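Simulated kitchen, part two: the handoff

July 17, 2023

Since the last post I have moved the computer from the garage to the bench in the shared workshop on Matlala Street. The garage was too hot in the afternoons and the graphics card kept slowing itself down. The workshop has air conditioning and a better chair. Everything else is the same: same simulator, same kitchen model, same two-arm setup.

For anyone new, I am building a kitchen in software so I can work out how two arms should share a counter before I spend money on the second one. The first arm frame is bolted together at home and the rest is in boxes. The name of the project is still Sosley, after the street I grew up on.

Most of this month went into the handoff. One side brings a small block down from over the counter and the other side comes up to meet it with an open hand. I gave the lower side a red hand with fingers instead of a second parallel gripper, since that is what Ikhsan wants to print for the real one. The white arm keeps the plain black gripper.

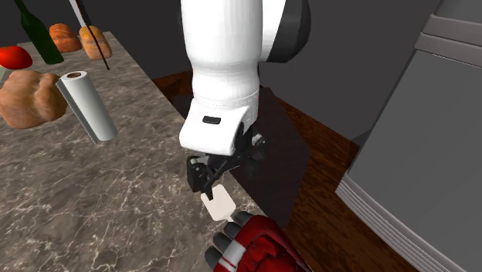 Do you need an expensive computer to run a simulation like this?

A used desktop with a mid-range graphics card is enough for two arms and a modest number of objects. More memory helps when you load detailed textures, and you can turn the rendering quality down while you work on the motion.

The block is the easiest shape I could pick, and it still took a while. My first contact settings were too stiff. When both sides touched the block at once, the solver pushed it out sideways and it went across the room. I softened the contacts, cut the time step in half, and made the upper gripper wait until the lower hand reports contact on at least two fingers. After that I ran the whole thing overnight with small random changes to the start position. It did 3,000 attempts and 2,058 of them ended with the block in the lower hand.

That is better than I expected for a first long run, but it is not good enough to try on hardware. I went through a batch of the failures with Nomvula Mtshali, who shares the bench with me. Most were the same problem. The upper gripper opens, the block turns a little as it comes free, and the fingers close on a corner. She suggested closing the fingers more slowly and lowering the release height. I have done the second one. The first needs a change in the controller I haven't made yet.

Next was the clutter. A bare counter doesn't tell me much, because the one at home is never bare. I wrote a short script that takes household objects from a folder and drops them on the counter at random spots, then lets them settle before the arm starts. Some of them land on their sides or on top of each other. I leave those as they are. The script took an evening and 9 pages of notes, most of them about why the spatula model kept sinking into the stone. The collision shape was thinner than the solver could handle, so I made it thicker and left the visible part alone.

I also set the arm up to hold its gripper over the middle of the counter with the fingers slightly open, as a waiting pose. From there it can get to the spray bottle or anything beside it without a big swing of the elbow.
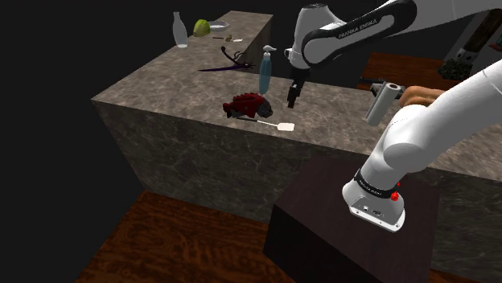 What is left to do

The lighting is bad. Part of the background is plain black, which makes no difference to the motion planning but will matter when I start using camera input. I have a free set of room backdrops downloaded and need to fit them.

The tongs are a problem. Their collision shape fills in the gap between the arms, so the planner treats them as one solid lump and goes well around them. I will split that model into pieces.

Slower finger closing, as above. Then another overnight run with the same settings, so the numbers can be compared.

Keabetswe has offered to lend me a force sensor for the real arm. I would like to have it mounted by October, and the adapter plate still has to be drawn. If anyone has a drawing for a seven-hole flange that they trust, leave it in the comments.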